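Care of Padded Work Surfaces and Colored Cottons

Sorting and folding on a padded surface is easier on knits than folding on bare wood or stone. The cloth does not slide, seams lie flat, and buttons do not click or chip. The cover does need regular care. Felt and felt-like fabrics hold lint, skin oil and loose dye, and all three transfer to the next load.

Routine cleaning

Vacuum the cover with an upholstery head before each large folding session. Work in one direction, then across it. A lint roller picks up what the vacuum leaves along the edges and rounded corners. Do not use a stiff brush. It raises the surface fibers and they pill. 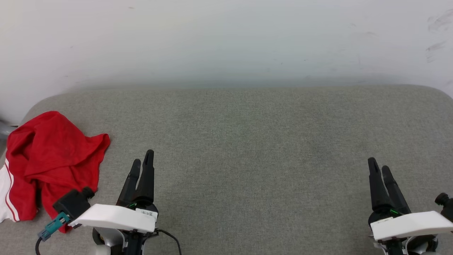

For spots, mix 2 teaspoons of plain dish soap into a quart of lukewarm water. Dampen a white cloth, wring it out, and press. Rubbing spreads the stain and flattens the nap. Blot with a second cloth dampened with clean water, then leave the cover to air dry. Padding that has been soaked through may take days to dry and can sour in August humidity.

Covers that come off should be washed cold, inside out, and put back on slightly damp so that they pull tight. Check the care label first. Wool felt will shrink.

Scuffs on the wall behind a table usually come off flat paint with a damp melamine sponge and very light pressure. Test low down. On matte finishes the sponge can leave a shiny patch.

Red and other strong colors

New red cotton sheds dye for the first several washes. Wash it alone in cold water until the rinse runs clear. To test for bleeding, wet an inside seam and press it with a white paper towel for 30 seconds. Any pink on the towel means the item is still washed separately. It should also stay off a light folding surface until fully dry.

Line dry strong colors inside out and in shade. In the dryer, use low heat and remove them while the seams are barely damp. Seams hold water longer than the body of the cloth, so feel along the stitching before stacking. 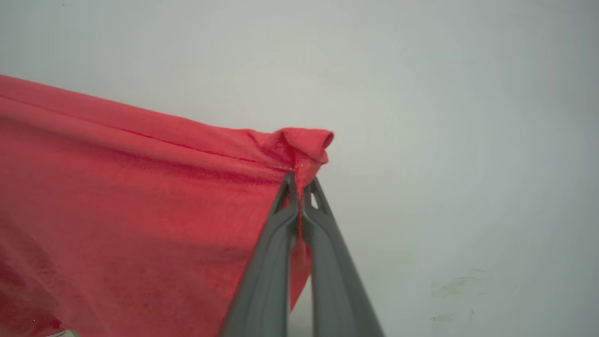
Red fabric held at one corner, with the seam running close to the upper edge.

To square up a knit, hold it by two seam ends and give one short shake. Lay it down seam first and smooth outward with the flat of the hand. Do not pull on the hem.

Tip on dye testing sent in by Llinos Sayce, Hondlow.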